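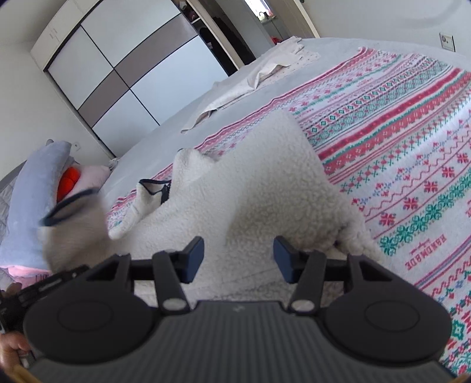
Looking After the Gripper Pair: Setup and Maintenance Report
Aoi Hattori and Hanna Didenko
Advisor: Masanobu Shimada
Submitted Jun 11, 2021

1. Scope

Our group was given the two hand-held grippers and told to keep them working until the end of term. Folding was the other group's problem. Ours was screws, pads and the steadily growing list of things Toshio Uchida had already tried before he handed over the key to the cabinet.

2. Setup before a session

We wrote the checklist in February and have rewritten it more often than we care to admit. Current version:

Open and close the fingers slowly, all the way, 17 times. Any catch means the tool goes back to the bench.
Check that both pads face each other squarely.
Try the pivots by hand. No tools yet, however tempting.
Wipe the pads with a barely damp cloth and let them dry.
Record a short test fold and watch it before recording anything else.

The last step was added by Tomomi Nomura after a long afternoon of very smooth data in which the opening width never changed. The arm looked fine. The encoder plug was in its socket in the way a hat is on a head.
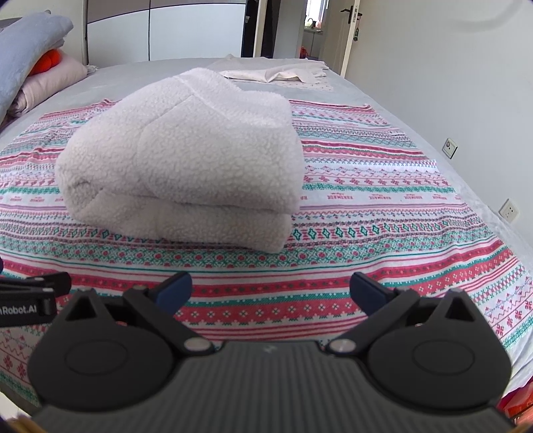
3. Pivots and pads

Fleece is kind to fingers and hard on everything else. Lint works its way in at the pivots, the motion turns gritty, and the operator squeezes harder to make up for it. We now clean the pivots after every 78 folds, a number we got by noting when people started complaining.

One pad came unglued on us in April. Our first repair used too much adhesive and left the pad slightly crooked, so we peeled it off and did it again with a paper template. The second one has held for over 1000 folds.

4. Still open

The left tool closes a little more stiffly than the right. We swapped the springs and the stiffness stayed where it was, so the linkage is the next suspect. Spare screws are in the drawer marked Ondwood, under the manual for something else.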